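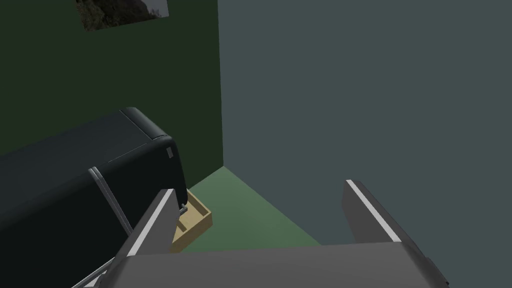 Wrist camera view in the simulator, gripper open, tray on the floor to the left.

Robot Cell Technician (simulation and hardware)
Cistden, Pundbridge site
Full time, 40 hours a week, day shift

Cistden is hiring a technician to look after one robot cell and the simulated copy of it. The cell is called Worum. It has a single arm with a two-finger gripper and a camera mounted at the wrist. The simulated copy runs on a workstation next to the cell, and we test every change there before it goes to the real arm. You would be responsible for both.

The job is open because Damián Escobedo is moving to our Calimlim site. He will stay at Pundbridge for your first month to hand over the work.

What you will do

Start the cell each morning. This means checking the air line, homing the arm, opening and closing the gripper fully, and comparing the jaw opening with the value in the log. If the difference is larger than the limit on the sheet, recalibrate before anyone runs a job.

Clean and inspect the fingers. Replace the finger pads when they are worn and enter the change in the log. Check the torque on the finger screws every Monday.

Keep the simulated cell in step with the real one. When a finger, a bracket or the camera mount changes on the hardware, the model has to change too. You will measure the part, update the geometry, and compare the wrist camera view against the new position. Most of our problems in the past year came from a camera offset that had been changed on one side only.

Set up test rooms in the simulator. We place trays, boxes and larger objects on the floor and against walls, and check how close the fingers can get before they touch something. You will load the layouts, run them, and write down where the arm stopped and why.

Do first-line repairs. Cables, connectors, air fittings, limit switches and the gripper drive are yours. Faults inside the arm joints go to the service contractor, and you will book the visit and stay with the contractor during the work.

Keep spare parts in order. There is one cabinet and one list, and they should match.

What you need

Two years or more of hands-on work with industrial or lab robots, or with other automated equipment such as pick-and-place machines.
Able to read wiring and pneumatic drawings.
Comfortable with a multimeter, calipers and a torque wrench.
Enough Python to change a setting in a script, run it and read the error when it fails.
Able to lift 40 pounds.
Clear written notes. The evening operator works from your log and you will not be there to explain it.

Useful but not required

Experience with any robot simulator.
Experience with hand-eye calibration.
Basic CAD. We can teach you our package.

We do not ask for a degree. A certificate in mechatronics or industrial maintenance counts toward the two years of experience.

Hours and conditions

The shift starts at 7 a.m. There is no regular weekend work. About 8 times a year we do a full shutdown of the cell, and those days run longer. Overtime is paid. The cell area is indoors and heated, and the floor is concrete, so bring proper shoes. Safety shoes and glasses are reimbursed at 100 percent after you give us the receipt.

You will report to Hsin-yi Hsiao, who manages the cell schedule. Day to day you will work with Hạnh Tăng on the simulation side and with Chih-ming Huang, the evening operator.

The first six months are a probation period. Lockout training is done in the first week, and you will not enter the fence alone until it is signed off.

How to apply

Send a resume and a short note to Olga Segura in the Pundbridge office. In the note, describe one machine you have maintained and one fault you found on it, including how you tracked it down. Half a page is enough. Put reference 888 in the subject line.

Applicants we want to meet will be invited for a half-day visit. It includes a talk with Hsin-yi, a walk around the cell, and a practical task: fitting a pair of fingers, checking the opening, and writing the log entry. Tools are provided. We pay for travel within the state.

Applications are open until the end of November. Everyone who applies will get an answer by email.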